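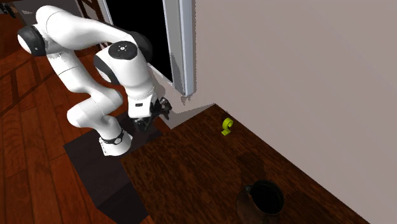 Mikex Releases First Results of Its Simulated Tabletop Chore Trials

BRULLEMTON, September 30, 2025. Mikex, a developer of test software for robot arms, today released the first results from Samarakoon, a set of simulated household chores meant to show what a single arm can and cannot do on an ordinary table. The results cover 3000 trial runs across 5 chores. The company's short answer to whether an arm is ready to clear a kitchen table without supervision is no.

All Samarakoon trials run in a rendered room. The arm is fixed to a pedestal beside a wooden table and works with a black gripper. Items are placed on the table in a new layout before each run. The arm receives a written instruction, such as "move the bowl to the far end," and has a set time to complete it. Runs that exceed the time limit are scored as failures, as are runs in which an item leaves the table.

The highest completion rate was recorded in the simplest chore, moving one light item across a clear tabletop. The arm completed 92 percent of those runs. Rates fell in each of the four remaining chores, which add close neighbors, hollow items, items with handles, and instructions with more than one step. Full rates by chore are listed in the technical report.

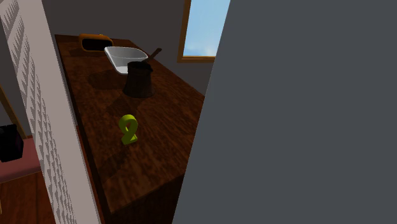
Items in a Samarakoon layout, including a numeral 2, a coffee pot and a white bowl.

Close placement was the most frequent cause of failure. When one item partly hides another, the software must estimate the hidden portion before it selects a grasp. In the coffee pot layouts, the handle may pass in front of a neighboring item, and the planner has to treat it as an obstacle even when the pot is not part of the instruction. Failed runs of this type most often ended with the wrong item being pushed.

"A person putting away dishes does not plan around the handle of a pot. The arm has to," said Polyxeni Michailidis, director of testing at Mikex. "We can report good numbers on single items. We would not use those numbers to tell a buyer that the machine can do the dishes."
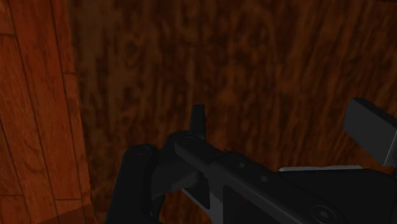 Mikex scores the approach to an item separately from the grasp. A run can receive credit for approach and still fail. The split was added in February, after early reports grouped both kinds of error under one heading and made it hard to tell a planning fault from a grip fault. For the approach score, the whole hand is checked for clearance, including the finger block and the long black linkage bar with its pivots, which take up considerable room over the wood at close range. Contact between any of these parts and an item outside the instruction is logged as a fault.

Jolidden, which supplies shelving and packing stations to small shops, will use the same method to evaluate two shop-floor tasks: returning stray goods to a shelf and sorting mixed items into bins. That work will consist of 600 runs. Neither company has set a date for trials on physical equipment, and Mikex makes no claim that rates measured in simulation will carry over to a real kitchen or stockroom.

The technical report, scoring rules and layout files are available on request from the Mikex office in Brullemton.

About Mikex
Mikex develops simulation and scoring tools for makers and buyers of robot arms. The company is based in Brullemton.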